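Murkow desktop calculator: set-up guide
Section 2. Finding it somewhere to live

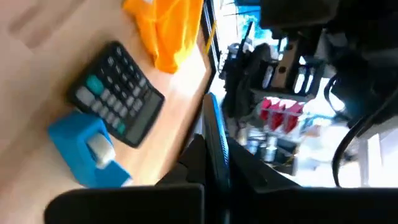 Fig. 2. Calculator on a wooden table, with an orange cloth.

1. Choose a flat, steady surface. A desk is good. A knee is a lifestyle choice and falls outside the guarantee.

2. Peel the clear film from the display. You may keep the film on if you like, but the numbers will look like that for good.

3. Set the calculator down with the display at the far side and the keypad towards you. Any other angle works, provided you enjoy reading totals sideways.

4. Press the large teal key once. Enter 285, add 3359, and check that you get 3644. If you get anything else, do it again slowly before writing to us.

5. Wipe the keys with a soft dry cloth. Fold the cloth afterwards or don't; the calculator has no view.

Note: Bright light on a polished table can bounce into the display. Move the calculator before you move the lamp, and the lamp before you move the table.

Note: Keep other desk items off the keypad. A stapler resting on a number key will fill the display in no time and then look innocent.

Caution: Do not use spray polish on or near the keys. Spray it on the cloth, in another room if possible.

Caution: Tea. We received 100 returns in January and would rather not discuss them.

If the display stays blank after step 4, turn to Section 5, Batteries, and check which way round you put them in.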